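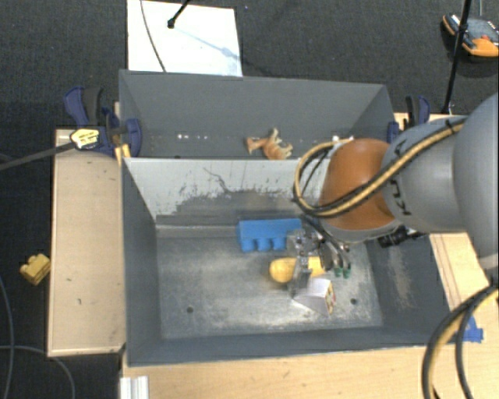 Robot arm at the front bin, with the second bin behind it

Home Ask Topics Running Members Log in
Search questions Go

Can my wife hand me a bottle partway through a marathon?

Posted in February by Myrto Ververidis

I'm signed up for the Poduval Marathon, my first. The sports drink on the course is Dredico and it upsets my stomach. I've tried it on two long runs, diluted both times, and had to walk home from one of them. In training I use my own mix and it works fine.

My wife is willing to stand near mile 20 with a bottle. The runner guide says "no outside assistance" but it also says spectators are welcome to cheer and offer support, so I can't tell which one covers this. I'm not going to win anything. I expect to finish in the back third.

Is this allowed, and if it is, what's the best way to do it without getting in people's way? I would like to avoid carrying a belt. I own a Terkov one and it bounces.

2 answers

Lungile Naidoo
Email the race and ask. The rule on outside help is usually written for people going for prize money or age group places, but some races apply it to everyone with a bib, and the only answer that counts is the one from your race director. Keep the reply on your phone.

If they say yes, a few things that have worked for us:

Pick a spot after an aid station, well past the last table. The crowd of runners thins out there and people have stopped cutting across to grab cups. Have her stand on the outside of a bend or on a straight, never on the inside of a turn.

Agree on which side of the road. "Left side as I'm running" is clearer than "the left." My husband and I got this wrong at Zorum and I ran right by him.

Use a small soft bottle and fill it 2/3 of the way. Start moving over to that side early so you don't swerve.

Check the road closures too. She may need to be in place by 7 a.m. if the streets around the course shut before the start – and she'll want a folding chair.

Also have a backup. Put two packets of your powder in a shorts pocket and pour one into a cup of water if you miss each other. It mixes badly but you can drink it.

runs_with_dog
nobody checks this stuff at the back. i've taken oranges, pretzels and once half a beer from strangers. just get a better belt if you're worried, the bouncing stops if you wear it lower on your hips

Comment from Myrto Ververidis
Thanks. I wrote to them last night and will post what they say. Tried the belt lower this morning and it still bounces.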